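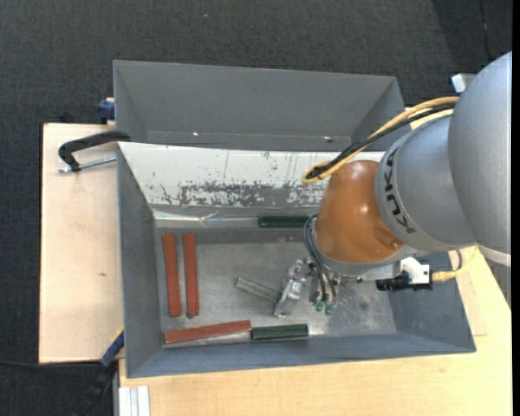 Takel, février

Compte rendu de la réunion de l'atelier Veltedero

Début à 18 h 30. Pin-yu Huang anime, Jade Gill prend les notes. Le compte rendu précédent est adopté sans modification.

1. Les bacs et les barres

Gros morceau de la soirée, et un vrai plaisir d'en parler ! Les bacs gris ouverts sont adoptés pour de bon. Posés l'un derrière l'autre entre les surfaces en bois clair, ils se repèrent tout de suite et on voit leur contenu sans avoir à se pencher. Pin-yu rappelle qu'avant l'automne les barres traînaient sur trois étagères différentes, et que retrouver une longueur précise pouvait prendre la moitié d'une séance.

Discussion sur les couleurs. Les barres rouge brique et la barre mouchetée gris-vert sont pour l'instant dans le même bac. Jade propose de séparer les teintes, un bac chacune. Pin-yu préfère garder le mélange pour les petites séries, parce que le contraste entre le rouge et le gris-vert est très beau et donne des idées d'assemblage (tout le monde est d'accord sur ce point, les mouchetées ont beaucoup de succès). On retient une solution intermédiaire : mélange permis dans le bac de devant, stock trié sur l'étagère du fond.

La barre rouge qui a une petite tache sombre au bout reste utilisable. On la garde pour les essais de coupe, elle ne part pas dans une pièce finie.

Longue parenthèse sur la façon de ranger : toutes parallèles, ou comme elles viennent ? Sur la photo jointe, deux rouges longent la paroi de gauche et la troisième est couchée en bas, en travers. Ça ne gêne personne. On demande seulement que rien ne dépasse du bord en fin de séance.

2. Commande

Le fournisseur Zerkham a répondu très vite - merci à eux. Le lot de 40 barres revient à 148 euros, port compris. Deux teintes au choix par lot. Jade a apporté le nuancier et il est passé de main en main pendant un bon moment ! Le gris-vert moucheté l'emporte largement, suivi du rouge brique. Un bleu ardoise a ses défenseurs, on y reviendra au printemps.

Décision : un lot commandé ce mois-ci, rouge et moucheté. Adopté par 11 voix, sans opposition. Le budget matériaux de 300 euros n'est donc pas dépassé et il reste de quoi acheter des étiquettes et du papier abrasif.

3. Le plan de travail et le sol

Le plateau jaune a besoin d'un coup d'huile. La planche plus pâle, à gauche des bacs, peut attendre. Pin-yu apporte l'huile et des chiffons, il faudra laisser sécher une nuit avant de reposer les bacs.

Pour le sol anthracite, bonne surprise générale : il est agréable sous les pieds et les barres claires s'y voient bien quand on en fait tomber une. En revanche la poussière se loge dans la texture. Un passage d'aspirateur après chaque séance, à tour de rôle. La feuille de roulement est affichée près de la porte, il manque encore des noms sur la deuxième moitié.

4. Projet Lu

Jade présente la maquette de Lu, le panneau mural destiné au hall. Des bandes rouges en diagonale sur un fond moucheté, avec une bordure plus fine. Très bel accueil. Questions sur la fixation : vis apparentes ou tasseaux derrière ? Jade fera un essai des deux sur des chutes et on choisira sur pièces. Pin-yu suggère de réduire un peu la bordure du bas.

5. Divers

- La clé de la réserve est de nouveau dans le tiroir du haut.
- Prévoir un troisième bac si le lot arrive avant la fin du mois. Même modèle, même gris.
- Les chutes de moins d'une main vont dans la caisse sous l'évier.

Reste à faire
Pin-yu : commande Zerkham, huile pour le plateau.
Jade : essais de fixation, étiquettes, mise à jour du nuancier.
Tous : s'inscrire sur la feuille de l'aspirateur.

Séance levée à 20 h 15.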